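Masanja Workspace: Progress Report to the Skokimen Fund
Submitted by Adel Samir, Nov 11, 2005

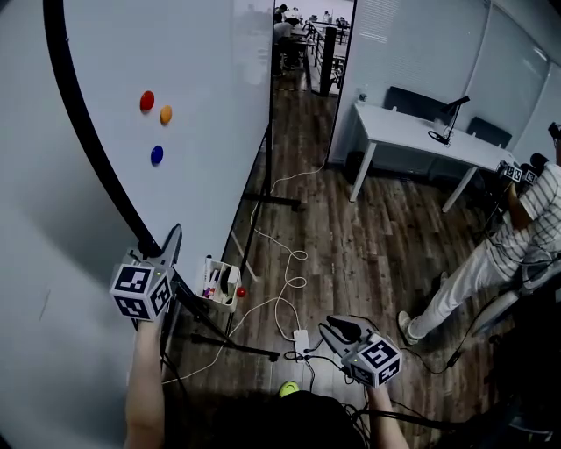 The whiteboard in the meeting room, with its magnets and marker tray. The shared office is through the glass.

We're so pleased with how the rooms are coming along! When I last wrote to you in August we had bare walls and a stack of boxes, and now people are working in there every day.

The meeting room has changed the most. The dark wood-look floor is down and the glass wall is up, and it makes a big difference to have a view through to the desks – the old room felt like a closet. The big whiteboard stands on its own legs, so we didn't have to drill into anything. We keep the markers in the little tray on the board and use the round magnets to pin up the week's plans. The white desk against the gray wall has its clamp-on lamp, and the Rorkia group has already claimed it for drawing work.

Spending so far is $3000, with $500 still set aside for this room. Most of that will go to wiring. Right now we have a power strip and cables out on the floor, and I'd like outlets along the wall and proper cable covers before we open the room to evening groups. Prillus has given us a quote that fits, and they can start as soon as you approve it.

Still to do:
Outlets and cable covers, meeting room
Shelf above the white desk
3 more chairs for the shared office
Second coat of paint in the hallway

We now have 7 groups signed up to share the space, and two of them want to bring friends along (please do!). Receipts for the flooring and the glass are in the envelope with this report. The one for the lamp is coming separately.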